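Self-erector or telehandler for small block houses?

lgolob
Three houses in Womport, block walls, 21 pallets each. My partner wants to rent a self-erecting crane. I say a telehandler does it for less.

ksalazar
Telehandler, until it rains. Then you own a very expensive lawn ornament. 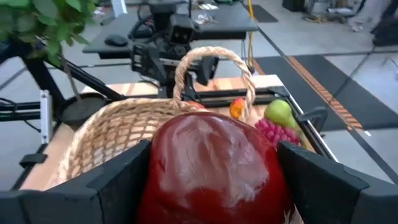

lgolob
We had rain all June, so thanks for that.

gravelpete
Disagree with Kenneth. Lay 300 feet of stone track and quit whining.

ksalazar
Pete has never paid for stone.

gravelpete
Paid in June. Still cheaper than your crane.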